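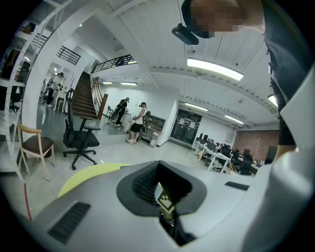

Ground floor, Nudville. Gripper with the inside marker in view, people in rigs near the stairs.

Thursday, July 2, 2020
Notebook entry, Cellstead project, rules for hand-held recording

I write down the state of the rules after the morning session, so that we have them in one place before I type them into the shared version. The old sheet (version 1, from December) was made when we recorded at one table with one person. With several people in the room and the recording on the floor, a good part of it does not fit any more. The new sheet will be version 2.

Before recording

Check the markers first. On the outside of the gripper this is easy, you look at the cube and you see if a corner is lifting. The marker inside the opening is the one we forget. It sits deep and at an angle, and one part can be in shadow while the other part has the light of the ceiling on it. The old sheet says only "markers clean". I propose: look at the preview in Pondach, turn the gripper slowly in the light of the place where you will work, and watch if the inside marker is found all the time. Do it for 30 seconds. If it is lost more than once, change your position or tell the person who keeps the log.

I tried this at the desks and again at the stairs, and the result was different between the two places. So the check must be done where the task is done. To do it at the desk and then walk over is not enough.

Cables. A cable must leave the gripper on the outer side and go up along the arm. If the cable comes into the view of the gripper camera at the very border, we accept it. If it crosses the fingers or the marker, stop and lay it again. Do not fix it with tape on the gripper body. The glue stays on the plastic and Verbeke does not take the bodies back in this condition, I have asked them by telephone.

Straps. Close all buckles before the head unit goes on. With the head unit on it is difficult to see your own chest, and I have two times found a strap hanging in front of the left gripper in the recordings. A colleague looks at you from the back and says aloud "straps good". It feels a bit silly, but we keep it.

Faces. Blurring of faces happens in the first step after upload and before any person opens the files. This rule stays the same. Raw files are not copied to a laptop, also not for a quick look. Blurred files we keep for 365 days and then we decide again.

Other people in the room. Everybody who can come into the picture must know that we record, also when they are far back at the desks. For visitors we need a paper at the entrance. We do not have it in a good form yet. I made a draft, the text is too long.

The floor task
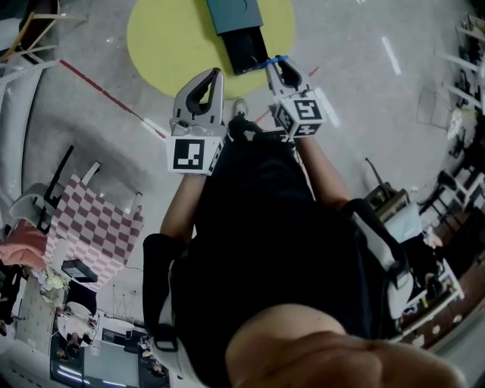
Floor task at the yellow circle, both grippers near the device.

The yellow circle is the place for the object. The rule in version 1 was "object in the circle" and each of us understood it differently. One puts it in the middle, another one thinks it is fine when it touches the paint somewhere. Proposal for the new sheet: the object must lie on the circle, and the exact position is free, as we want some variation in the data. But the side which is handled must look to the person. If the object lies half outside of the paint, this is to be written in the log.

The shoes stay outside of the yellow. It is normal that the tip of a shoe is seen from the head camera, one cannot avoid this when looking straight down, and we do not throw away a recording for it. Only standing on the circle is a reason to repeat.

The red line with the white parts is for walking and has nothing to do with the position of the object. I write this explicitly as there was a discussion this morning. Please do not move objects to make them parallel with the line.

Both marker cubes must be seen by the head camera at the start. Hold the two grippers in front of you, cubes up, fingers forward, and wait until the sound comes. Then begin. I saw in some recordings that people begin during the sound. It is a small thing, but the beginning of the file is then not usable and we must cut by hand.

Look down with the eyes and the head together. If only the eyes go down, the head camera sees the room and the hands are at the border. If the head goes down too much, the chin comes into the picture at the bottom. A little chin is accepted.

The blue band at the finger tips: it may touch the object. Write in the log on which gripper it is, left or right, seen from the person who holds it. I found two entries where this was written from the side of the observer, and I have corrected them with a remark.

Distance and safety

Between two persons who wear a rig we keep 2 metres when both are working. For handing over a device we may come nearer, with grippers down. For the stairs there was no rule until now. I propose that the stairs are not used with the head unit on, up or down, and no object is placed within 70 cm of the first step. The chairs which are standing around in the work area should be pushed away before the session. I walked against one myself with the rig on — no damage, only a noise.

With a backpack on you need more place behind you than you believe. Turn slowly. The cabinet near the stairs has open shelves and things can be pulled out of it by a strap.

Breaks: the rig comes off at every break, also at a short one. Put it on a table and keep the floor free.

Things still open

The reflection of the ceiling lamps on the floor, right of the circle. I do not know if it disturbs the tracking. I will compare one session with the lamps on and one with a part of them off, if the people at the desks agree.

Who signs the log when two persons work at the same time? At the moment it is one signature for both. I would like to have two.

The paper for the entrance, shorter.

Ask Verbeke for the cleaning instruction of the rubber pads, we have it only for the older type. Until it comes: dry cloth, no alcohol.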